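Home Programs Student Projects Facilities Apply
Search projects Go

Setup and Maintenance of a Bin-Picking Cell
Student Project Report, Terkska Technical Institute
Department of Applied Automation

1. Purpose

The project team was assigned the bin-picking cell in the Banidton Laboratory for one term. The cell had been in steady use by earlier classes, and its written procedures no longer matched the equipment. The team was asked to return the cell to a known condition, to write a maintenance schedule, and to confirm that the arm could work over the full floor of the bin without strain on its cables.

2. Condition at Handover

The May inspection recorded 7 faults. Most were minor. The two that mattered were a bin that could shift on its table during a run and a cable bundle that pulled tight when the last joint turned past its usual range. The second fault had caused the gripper to lose its signal during a demonstration, and the arm had stopped with a part still held.

3. Work Performed

The bin was set back in position and clamped at the rim. Reference corners were marked on the table with blue tape so that any movement can be noticed before a run begins. The team then taught the corner positions again at low speed, with one student at the stop button at all times.

The cables at the wrist were untied and laid again with a larger loop. The first attempt left too much slack, and the bundle brushed the bin wall when the arm reached low. It was shortened and tied a second time. The loop still hangs close to the gripper, and later users should watch it when they add new wrist poses.

The gripper fingers were removed, cleaned, and refitted. Finger height was checked against the bin floor using the Antwi procedure, which the laboratory already follows for its other cells.

4. Test Results

Testing used objects of mixed shape and surface, including a brush, toys, and speckled eggs. The team ran 177 pick attempts after the cables were laid again. The signal was not lost during any of them. Failed picks were logged by object but were not studied further, as grasp quality was outside the assignment.

5. Maintenance Schedule

Before each session: check the clamp, the tape marks, and the cable ties.
Every Tuesday: wipe the gripper fingers and the bin floor.
Every 3000 cycles: remove the fingers, inspect the screws, and repeat the height check.

6. Open Items

3 items remain open. The cable ties should be replaced with a proper wrist guide — a request has been sent to the Trunbridge workshop. The sloped walls of the bin are stained and need a deeper cleaning. The cycle counter resets when the controller is turned off, so counts must be copied by hand into the cell log until this is corrected.

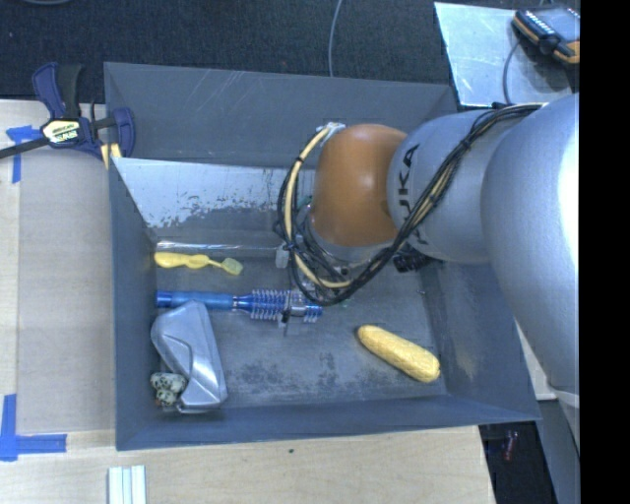
Figure 1. KUKA arm over the clamped bin, with test objects on the bin floor.

Contact the Department | Copyright Terkska Technical Institute | Back to top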